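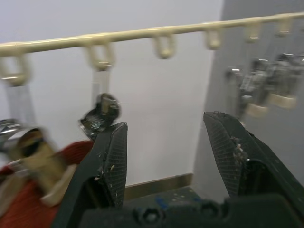
Issue 49, p. 31

Estesow gripper fingers, second pair. Bolted on in September, arm's in the shared shop, job is laundry clips on a hanging rail. Verdict: good, with gripes.

Crosshatch bites well. Also holds crumbs and dust, so brush it out. The gap opens plenty wide. Plastic clips swing on thier straps -- slow your approach or you'll chase them. Red knit is my test cloth. Manual is useless. Would buy agian.

-- Tymofii Nazarenko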